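Category: Course Materials > Robotics Lab > Bench Handouts

We use cookies to remember your login and font size. Accept / Manage settings

Lab Handout 6: Looking after the gripper on the Tirus bench 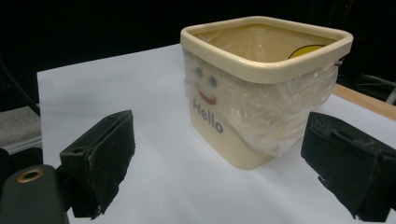

Fig. 1. Gripper open at the lined bin, pads showing wear.

Okay, so last time we got Tirus homed and everybody had a go at jogging it. This week is the unglamorous part, and I happen to love it - pads, screws, cables, paper. Bring the Grokham maintenance sheet (the two-sided one, not the old one with the coffee ring) and a pencil.

Start with the pads. Look at the edges in Fig. 1: frayed on the left finger, chipped along the inner side on the right. I get asked every April if that means "replace now," and my answer is that ragged edges alone are fine. What I care about is the flat middle, where the gripping happens. Press it with your thumb. If it springs back, leave it alone. If it stays dented or you can slide a fingernail under the pad, it goes.

To swap a pad:

Power off at the wall, then wait 30 seconds. The fingers can still twitch while the supply drains.

Peel from the tip down, slowly. Wipe the old glue off with alcohol and let the finger dry completely before you go near it with the new pad.

Press the new pad on and hold it. Then clamp it lightly for 40 minutes (go get lunch!) and don't run anything in the meantime.

Do both fingers together, please. One fresh pad and one tired pad will pull every object sideways, and then you'll spend the whole afternoon hunting for a calibration problem that isn't there. I did exactly this with Stan, our older bench, and I was very sure of myself the entire time.

Next, the workspace. We cover the tabletop with white paper so the bin stands out clearly. Change the sheet when it gets marked up and smooth it flat. The bin is the cream one with the smiley and "Hello" on it, and it wears a clear bag as a liner. Pull the bag down well over the rim. Ours bunches up on the outside, and a few wrinkles are okay, but a loose fold sticking out toward a finger can get pinched. Tuck it in before you close on anything.

For the open/close check, start wide, with a finger on either side of the bin and touching neither. Close at the slow setting, watch both pads meet the sides, open again. Log one line per run. We do 77 cycles after a pad change and a full service every 300, and yes, you write down the boring ones too. If you hear clicking, stop and check the finger screws first. It's nearly always the finger screws.

Cables last. Follow them by hand with the power off, all the way down past the table, and make sure nothing is under a chair leg.

For next week: fill in the pad section of the sheet and read the Asirov notes on grip force, at least up to the part with the springs. The rest is pretty dense and we'll go through it together at the bench.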